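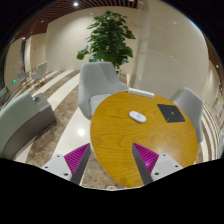 Fig. 1. Round table with a wood-grain top, two light gray armchairs, plant and column behind.

Home Courses Handouts Reading List Studio Hours Contact

Small Lounges, Handout 3: The Table in the Middle

March 20, 2013
By the course instructor, Interior Layout I, Stosmont Evening School

Welcome back! Today is my favorite session of the term, so please forgive the length of this handout. Last time we did walls and windows. Now we get to the furniture people put their knees under, and in a lounge nearly everything hangs on one low or middling table and what is pulled up to it.

1. Start with the shape

A round top is wonderfully forgiving. Chairs can come at it from any angle and nobody gets stuck with a corner. Look at the two armchairs in Fig. 1: one stands behind the table and the other to its right, and both are turned toward it. You could shift either one a little way around the rim and the group would still hold together. Try that with a square table and you will be nudging things all afternoon.

The price is storage. A round top loses its corners, and corners are where people park things. Keep that in mind for section 4.

2. Curves talk to curves

Once you start noticing this you will see it everywhere (sorry in advance). The armchairs have curved backs and rounded arms, a modern tub-like shape, and the sage-green sofa in the foreground has a curved back too. Put those around a round table and your eye just keeps moving. Then there is the gray side table at the end of the sofa, a plain block with a flat top, and I love it there! One squared-off piece gives all that roundness something to lean against.

In your sketchbooks: draw your own living room using only outlines. Mark every curved piece with a C and every straight one with an S. If you end up with all of one letter, think about what a single piece of the other kind might do.

3. Color, kept quiet

Gray, sage and a golden-orange tabletop. It is a short list and a very good one. The two cool colors are both soft, so the warm top gets to be the bright spot, and it sits low, where people gather. When we did the Lecomte lobby exercise in November, many of you put the strongest color on the wall. Try it on the table this time and see what happens to the room.

Plants count as color! The one behind the far armchair is bushy, with broad, glossy leaves and a rounded crown (another curve). You can't see its pot from the sofa side because the chair hides it, and that is a handy trick if the only pot you own is an ugly one. The pale column next to it has a faint marble texture and goes all the way up to the ceiling. Tall plant beside tall column, low seats in front: the heights step down toward you and the table gets the attention.

4. What lands on the table

Every table collects things. In Fig. 1 there is a small white oval object near the center, a black square pad with faint green markings toward the right, and a flat white rectangular piece at the far rim, partly over the edge. Small items, but look how much of the surface they lay claim to, spread out like that. Now imagine two cups and a plate joining them.

When you plan a table, plan for the clutter as well. I use what I call the Rero rule, after the old café in town where I first worked it out: each seat gets a clear patch big enough for an open magazine, and whatever is left over belongs to the clutter. If nothing is left over, you need a bigger top or a side table within reach. Measure with a real magazine. Guessing never works for me, and I have been guessing for years.

5. Homework for next week

Find a public seating group with at least 2 chairs and a table. The reading room at Prilutska is open to students and has several. Bring a floor sketch with the distance from seat edge to table edge marked, plus some 9 or so lines of notes on how it felt to sit there. Could you put a cup down without leaning? Did you want to stay?

Please also read page 41 of the course packet, the part on walking routes. We will need it when we start pushing sofas around, and I can't wait.

Bring tracing paper. The soft pencils are in the studio drawer.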